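Koval moves folded-piece sorting to gripper stations at Flandport site

FLANDPORT - Koval has begun shifting part of the paper-piece work at its Flandport display workshop to two-finger gripper stations, a change that alters the daily tasks of the people who set out and sort the pieces by hand.

The stations run on control software from Rilska and handle small folded paper pieces that the workshop uses in retail displays. Each station picks a piece from one level of a shelf and places it on another, by color and position. Koval said the first station logged 3796 picks in November, of which 899 needed a person to step in, usually to free a piece that had been gripped along a fold or to stand one up again after it tipped.

"Paper is light and it bends," said Mohit Nishad, who manages the line. "A pad that closes two millimeters too far flattens the piece, and then it is scrap. Most of our time has gone into closing distance and approach angle."

Under the old arrangement, workers spent full shifts sorting pieces and carrying them to the dressing area. They now reset the shelf between runs, inspect folds, and enter the reason for each stop on a tablet. The stop codes go to Rilska, which adjusts the grip settings overnight. Sorting by hand continues for large orders and for any piece with more than one layer.

Koval has not cut positions at the site. Shifts have been shortened by 50 minutes on days when a station is running, with pay unchanged through the trial. Employees have asked for a written rule on what happens to those minutes afterward, and the company said it would answer before the second phase.

Training takes two shifts. Workers learn to pause the arm, clear a piece and restart the cycle from the last completed placement. Several asked for the pause control to be moved closer to the shelf, and it was relocated after the first week. 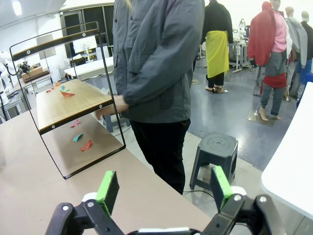

Folded paper pieces on both levels of a shelf at Koval's Flandport workshop, with the green-padded gripper in the foreground.

The second phase will add a station for Malemance, a customer that orders mixed colors in short runs. Koval has set a target of 2736 picks a month for that station, with the number of stops to be reviewed at the end of each month. Nishad said the shelf height will stay the same so that staff can move between stations without retraining.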